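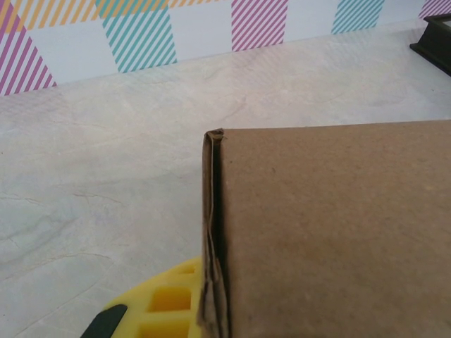

*Plain brown box, no tape or print on top, and the worn edge I'm asking about down the left.*

## Reusing boxes with tired edges – how far gone is too far?

**kuvel_attic** · post 1

Hi all! I'm having a massive sort-out of the loft and I've fallen a bit in love with plain cardboard boxes. No logos, no old labels to peel off, just a lovely big flat top you can write on with a fat marker. I've got 12 of them from Malathi Menon two doors up (she's finished her move, lucky thing).

Most are perfect. The one in the photo has gone soft down one side, where the fold is creased and the paper layers are starting to come apart. The corner's a bit crumpled too. Would you still use it for books? I've got loads of paperbacks to shift and the loft ladder is steep.

**Puver** · post 2

Not for books, no. Once the layers part along a fold the box loses its stiffness right where you need it. Cushions, duvets, Christmas bits, fine. Books, never.

**hisonari12** · post 3

I'd use it! Run a strip of decent parcel tape down the whole fold, inside and out, and rub it down hard with the back of a spoon. I did my entire kitchen move like this and only one gave up on me, and that was the one with the cast iron in it.

Love a plain box by the way. You can turn them inside out when you've filled up the writing space!

**Puver** · post 4

Tape holds the paper together, it doesn't put the strength back. If you're carrying it flat across a room, maybe. Down a loft ladder I wouldn't.

**hisonari12** · post 5

Fair point about the ladder, I was on the ground floor. Still think people bin boxes far too early though.

**zeng_and_sons_shed** · post 6

Depends what the bottom's like. Turn it over, press your thumb along the base folds and see if they give. A scruffy top edge bothers me much less than a soft base. If the base is sound, half fill with books and put jumpers on top, that way it isn't too heavy to hold from underneath.

Also keep it off the loft floor if you get any damp up there. Mine sit on 2 old shelves and they've lasted years.

**kuvel_attic** · post 7

Ooh, thumb test done. Base feels good and firm on all sides, it's only that one edge that's ragged. I'm going with the half books, half jumpers plan – and tape as well, sorry Puver!

**Puver** · post 8

Your toes. Put the taped side towards you so you can see it going.

**hisonari12** · post 9

Report back please! And photos of the finished stack, I want to see all the labels lined up. Do you number yours or just write what's inside?

**kuvel_attic** · post 10

Both! Number on the top and the short side, then a list in a notebook. Started it this morning and I'm already on the third page, mostly wool.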